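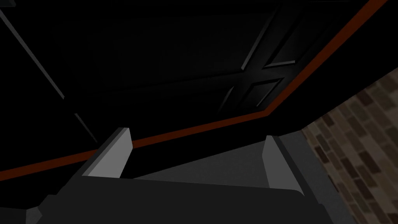 Monthly door and exit inspection, Zirkstead hall and store. Friday, October 5, 2018. Items are marked OK, ATTEND or FAIL. Anything marked FAIL goes to the property manager the same day. ATTEND items are carried forward and must be closed before the February audit. Use the same wording for each door so the sheets can be compared. For a dark door like the black panelled one with the orange-brown trim, take a torch, as scrapes and hairline cracks are hard to pick up on black paint. Look along the trim strips as well as at the panels.

1. Exit doors

1.1 Opens fully without a key from the inside. OK
Comment: Front pair and side door both tried. Side door is stiff for the first few centimetres. Lubricate hinges.

1.2 Closes and latches on its own. ATTEND
Comment: Kitchen door stops short of the latch when the window opposite is open. Closer needs adjusting. Do not wedge it in the meantime.

1.3 Path to door clear, inside and out. FAIL
Comment: Stacked chairs behind the side exit again, 2 stacks. Moved at time of inspection. Same comment as last month. Hirers need to be told at key pickup, and the chair store should be unlocked for them.

1.4 Door hardware tight. OK
Comment: One loose screw in the lower hinge of the store door, tightened.

1.5 Seals and sweeps. ATTEND
Comment: Brush strip on the front pair worn at the meeting edge. Replacement is the Flimen 2 metre strip, cut to length. None in the cupboard.

2. Exit signs and emergency lights

2.1 Signs lit. OK

2.2 Emergency lights come on with test switch. ATTEND
Comment: Hallway unit came on but was dim by the end of the test. Probably the battery. Electrician to look at it with the other work.

2.3 Signs visible from the main floor. OK
Comment: Banner from the Gebremichael dinner has been taken down.

3. Extinguishers and blankets

3.1 In place, at correct height, tag current. OK

3.2 Gauge in the green. OK

3.3 Fire blanket in kitchen. FAIL
Comment: Pouch on the wall, no blanket in it. Order through Brustosent with the next first aid refill and put a temporary one up from the store. 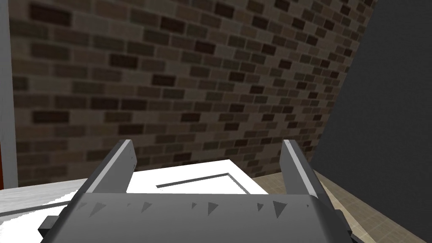 4. Labels and markings

4.1 Warning and direction labels readable. ATTEND
Comment: Arrow labels on the switchboard cover have faded and two are lifting at the corners. Replacements should be bigger. Small dark triangles on a grey surface, like the row along the top of the charcoal housing, are hard to make out from any distance, and the smaller ones fade off first. White or yellow backing for all new labels please.

4.2 Floor tape at the ramp. OK
Comment: Edge scuffed but still stuck down. Check again next month.

4.3 Assembly point sign in car park. OK

5. Floors

5.1 Dry, even, no trip edges. ATTEND
Comment: Mat inside the front entry curls at one corner. Turned over for now. If it curls the other way, replace it.

5.2 Cords and leads. OK

Carried forward: 1.2, 1.5, 2.2, 4.1, 5.1
Reported same day: 1.3, 3.3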